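Plura hand-held gripper, second review: the grip pad fault

We have had the Plura on kitchen tasks for 17 weeks. My first review covered setup and build quality, and I stand by most of it. The fault described below changes the score.

What failed

The right finger began to stick during closing. At first it freed itself when the trigger was released. By April it stayed shut until pushed open by hand, with whatever it was holding still clamped. Of 300 logged grasps, 17 ended this way. A jammed finger on a sponge is a nuisance. On a glass or a full plate it is a safety matter, and Plura's manual says nothing on how to release a load.

Cause

Raghda Twal stripped the finger and found the pad lifting at its lower edge. The loose edge folds into the pivot and wedges it. Plura's adhesive appears to soften with repeated wiping down. Saliba pads, cut to size and bonded with Enton adhesive, have not lifted in 155 grasps.

Where it matters most

Fridge work is the hardest test we run – the operator reaches in at arm's length and cannot easily get a second hand to the finger. Check both pads before starting, and keep the other hand clear of the pivot.
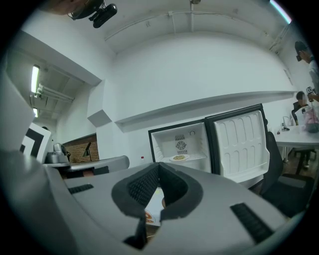 Verdict

The tracking is good and the body is comfortable to hold. I cannot recommend the pads as supplied. Barkico's equivalent costs 94 pounds more and has a manual release on the outside of the body. Plura has acknowledged the report but given no date for a revised part.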